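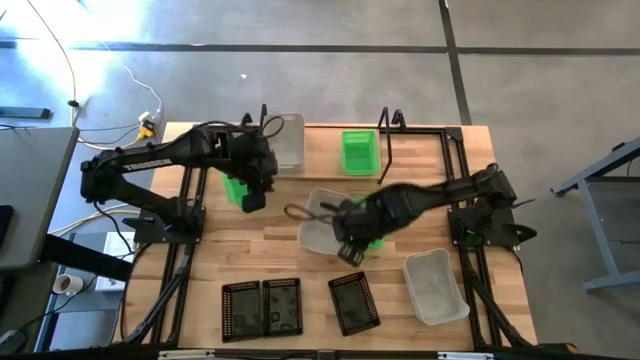
Setting up a two-arm table for bin work

These are the rules we use at Bivembridge for any table where two arms share one work area. Go through them in order before you turn on power.

1. Check the bases. Each base plate must be tight on its rails. Push the arm sideways by hand with power off. If the plate moves, stop and tighten it.

2. Route the cables. Leave enough slack at the wrist for a full turn. Move each joint to both ends of its travel and watch that no loop catches on a bin rim.

3. Mark the shared zone. Only one arm may enter it at a time unless the program has been signed off for both. Phúc Quan keeps the sign-off list.

4. Set the bins. Start with empty ones. Keep every rim at least 50 mm from the base plates. Bins may sit at an angle if the task calls for it.

5. Clear the sides. An elbow can swing out past the table edge, so stand outside the rails when the arms are on. Drinks stay off the work table.

6. Run slow first. Do 9 full cycles at low speed with a hand on the stop button. Then raise the speed one step at a time.

If an arm touches a bin wall or the other arm, press stop and write it in the log with the program number. Do not restart until Mebrat Abdella or Daichi Hosoda has looked at it.

Last changed February 2018.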